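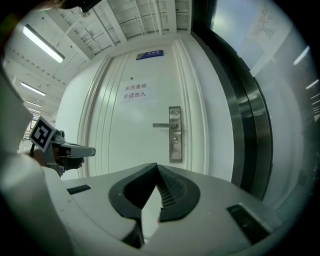

Storeroom door with a printed notice: 库房重地, 非请勿入 (storeroom, no entry without permission).

Turik Confidence Vote Records

README, second release
Maintained by Lai-ching Chien

What this is

Turik is a table of confidence and no-confidence votes in national parliaments, one row per vote, with a second table for the governments those votes were about. It has 1230 vote records. It was built to check a claim that gets repeated in a lot of commentary: that you can tell how long a coalition will last from the size of its first win. I doubted that when I started and I doubt it more now, but please don't cite this file as proof either way. Read the section on problems first.

Where the records come from

Most rows were typed in from published parliamentary journals and official vote lists. The rest came out of two older collections, Draron and Shek, which several people in this field use without asking how they were made. I asked. Draron was put together from newspaper reports, and its totals sometimes match the morning edition and not the official count. Shek is better on numbers and worse on labels. It files budget votes as confidence votes whenever a minister had threatened to resign over them, which is a political judgment dressed up as a category.

Where a journal and an older collection disagree, the journal wins. Where no journal could be found, the row keeps the older figure and the source_grade column says C. There are 114 grade C rows. I would drop them from any serious analysis. They stay in the file so that people can see what they would be dropping.

Files

votes.csv – one row per vote
governments.csv – one row per government, linked by gov_id
changes.txt – corrections since the first release
sources.txt – journal references, in whatever language the journal used

Main columns in votes.csv

vote_id: a plain number with no meaning. Numbers are not reused after a row is deleted, so there are gaps.
gov_id: the government facing the vote.
chamber: lower, upper or joint. Countries that require a win in both chambers get two rows, and these should not be added together.
vote_type: investiture, confidence, no_confidence or tied_bill. The last one means a bill the government formally tied to its survival. A threat made in an interview does not count.
yes, no, abstain, absent: as printed. Blank means not printed. Blank does not mean zero, and anyone who fills blanks with zero will find some very obedient parliaments.
outcome: survived or fell, under the rules in force on the day.
source_grade: A for an official journal, B for an official summary, C for everything else.

How rows were coded

Two coders worked through every grade A and grade B record separately. They disagreed most often on vote_type, mainly over tied bills. Disagreements were settled by going back to the text of the motion, and where the motion was vague the row was marked confidence with a note. That is a weak rule. It makes the confidence category a bit of a dumping ground, and I have not found a better one that doesn't involve guessing what a prime minister meant.

Absences are a mess. Some chambers list members who are away on official business, some lump them in with members who walked out in protest, and some print only the people who voted. The absent column can't be compared across countries. I have seen it done, in print, with a chart.

Known problems

Small parties that change their name in the middle of a term are sometimes treated as new parties in governments.csv. This inflates the party count for a few coalitions, and those coalitions then look more fragile than they were.

Caretaker governments are included if they faced a vote and left out if they didn't. Any average of government length taken from this file leans toward governments that somebody bothered to challenge.

The outcome column says nothing about why a government survived. A comfortable win can come from real support, or from an opposition that wasn't ready for an election. Treating the margin as a measure of strength assumes the first of these. Most papers I have read assume it without a word.

Early records are thin. Older journals often give only the result and the names of the speakers. Please don't draw a trend line through them.

What it should not be used for

Forecasting. Jovar, a scoring tool that gives each new government a stability number, has used the first release as an input. I wasn't consulted on that, and I can't reproduce the scores from my own data. A survival score to one decimal place needs better evidence than a count of raised hands. If you arrived here through Jovar, the question to ask is how it treats blank cells.

Market commentary is the other one. People like to line up vote dates against bond prices. The dates here are the dates of the vote, and traders usually know the result well before then. Any reaction you measure on the day is likely to be something else.

Changes in this release

The four duplicate investiture rows reported by users have been removed. Abstentions were corrected wherever a chamber counts them as votes against. The source_grade column is new; the first release had a yes/no "verified" flag that was far too generous, and I regret it. The old flag has not been kept.

The next update is planned for August. It will cover new votes and whatever corrections have come in. It won't add a stability index, so please stop asking.

Using and citing it

Free to use for any purpose, with credit. Name the release number, because the counts differ between the two. If you remove rows, say which ones. If you merge in Draron, check for double entries first; its country codes don't match these and a simple join will quietly keep both copies.

Corrections

Send the vote_id, the figure you think is right, and a page reference to the journal. A link to a news story is not enough to change a grade A row, though it may be enough to make me look again. Corrections that are accepted go into changes.txt with the old value left next to the new one.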